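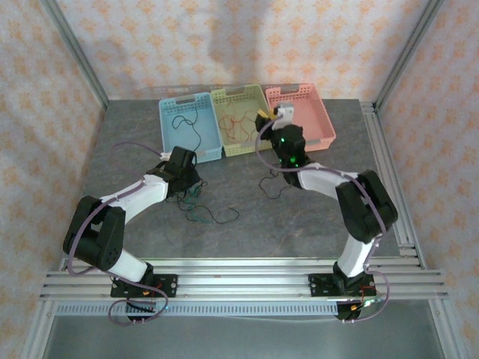 Session 2: Users, groups and who is allowed to touch what

Notes for the evening Linux course, Facundo Cisternas

Welcome back, and well done to everybody who got a terminal open at home between sessions. A few of you wrote to say that you had typed the commands from the first handout, seen a wall of text go by and closed the lid again. Fine! You will see that wall of text many more times, and after a while you start to pick out the one line in it you wanted.

Tonight is permissions. I know it sounds dry, and I put it off for years myself (I just stuck sudo in front of everything until it worked, and then spent a long August evening repairing a home directory in which half the files belonged to root). So please bear with me, as the rest of the course leans on this part rather heavily.

Before you start

Log in to the practice machine, which is called praltargate, with the name and password on your slip. If you are working on your own laptop you can follow nearly everything, but the shared folder in the second exercise only exists on praltargate. The folder is /srv/yurt and I will keep calling it Yurt from now on.

Reading a listing

Type ls -l in your home directory. You will get lines like this:

-rw-r----- 1 cisov pluvano 342 notes.txt

I have left out the time to keep the line short. The first character tells you what kind of thing it is: a dash for an ordinary file, a d for a directory, an l for a link. After that come nine characters, and it helps enormously to read them in threes. The first three belong to the owner, the next three to the group, the last three to everybody else. The letters are r for read, w for write and x for execute, and a dash means that permission is switched off.

So in the line above, the user cisov may read and change the file, members of the group pluvano may read it, and other people get nothing at all. The 342 is the size in bytes.

Directories are where people get muddled, me included. On a directory, r lets you list the names inside, w together with x lets you add, rename and remove things, and x lets you pass through it to reach what is in there. A directory with r and no x is an odd creature: you can see the names and do nothing useful with them. Try it once on a directory you don't care about.

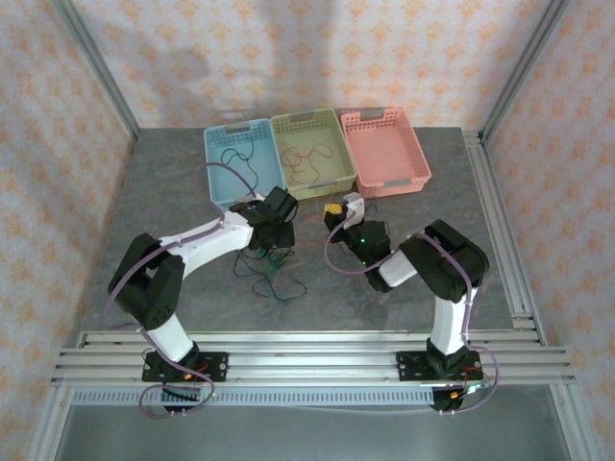
Can I delete a file that I am not allowed to write to?
Often you can, as deleting depends on the permissions of the directory the file sits in, and the file's own w doesn't come into it. Shared directories such as /tmp carry an extra setting, the sticky bit, so that ordinary users can't remove one another's files there.

Changing permissions

The command is chmod, and there are two ways of speaking to it. The letter way is easier to remember:

chmod g+w notes.txt
chmod o-r notes.txt

The first gives the group permission to write, the second takes reading away from everybody else. The number way is quicker once you have it in your fingers. Read is 4, write is 2, execute is 1, and you add them up for each of the three sets. Thus chmod 640 notes.txt gives exactly the listing we started with — six for the owner, four for the group, nothing for the rest. Please don't use 777 to make an error message go away, however many forum posts tell you to.

To change the owner you want chown, and for that you need sudo. To change only the group, chgrp will do, and you can use it on your own files without sudo so long as you belong to the group you are handing them to.

Exercise 1

Make a file called draft.txt in your home directory. Set it so that only you can read and write it, first with letters and then with numbers. Check with ls -l after each go.

Exercise 2

Type id and look for pluvano among your groups. If it is missing, tell me or Waldemar Bielecka and one of us will add you; you will then have to log out and in again before it counts. Make a file in Yurt, let the group write to it, and ask your neighbour to add a line. Then take the permission away and have your neighbour try again. Write down the exact error message, we'll need it next time.

For home

Read the manual page for umask (man umask, or help umask in bash if the first gives you something baffling). Work out why a new file of yours comes out with the permissions it does. There are 17 places on the course and more than one way of explaining this, so do bring your own version along, even if it is only half a version.

Slides and the practice login stay up until the next session.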